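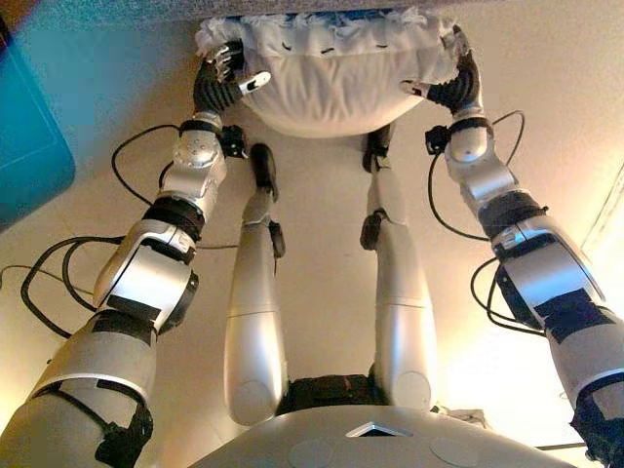 Adi Ngau wrote to me after my last column to say that a household robot should be judged the way you would judge a removalist, by what gets broken. I think that standard is too low, and a trial offer now doing the rounds shows why.

The offer comes from Rarano, which rents out humanoids for housework under the name Furham. You pay by the month, the minimum term is two months, and you can cancel with 30 days' notice. The pitch is aimed at people who can manage most of their own home but would like someone else to do the fetching and carrying. My mother is one of those people, so I read the contract properly, all of it, including the schedules at the back.

The machine itself I have few complaints about. Two hands on a soft-sided basket is a sensible way to hold one, and it is how I would want my mother to do it. Cloth is awkward. It folds and sags, and a ruffled edge gives fingers very little that is firm. A company willing to work with that sort of thing, and not only with hard plastic tubs, deserves some credit.

My objection is to the way the service is sold. The brochure lists 73 household tasks. Carrying a basket is one of them. So is carrying a basket upstairs, and so is putting the basket down. Anyone who has done a load of washing would call that one job. If you fold the list back together the way a normal person would, it gets a good deal shorter, and the tasks people ask about most, such as making a bed or getting a fitted sheet on the line, sit in a separate section headed "assisted". Assisted means a remote operator at Rarano takes over the arms.

I don't mind a remote operator. Plenty of useful work is done that way and I would sooner have a trained person involved than a machine guessing. But the operator hours are capped at seven a month, and past that you are billed at a rate the brochure doesn't print. I had to ring up for it. The woman on the phone was helpful and gave me the figure straight away, which makes it odder that it was left off the page.

There is a privacy question as well. An operator sees your home from the robot's point of view, looking down at its own arms and whatever is on your floor. The contract says footage is kept for "service improvement" and gives no end date. A competing service, Rallis, deletes its recordings after the term finishes unless the customer opts in. I can't see why Rarano couldn't do the same.

Adi Krishnan, who edits this page, thinks I am being hard on a new company. Perhaps I am. Early customers do put up with rough edges, and the monthly price is lower than I expected. My neighbour signed on in June and has no plans to cancel.

Still, a customer who is paying for help around the house should be able to work out from one sheet of paper what the machine does by itself, what a person does through it, and what the second kind costs. Breakages come well after that. Rarano could fix the brochure in an afternoon, and until it does I have told Mum to hold off. She has asked me to come over and carry the washing instead.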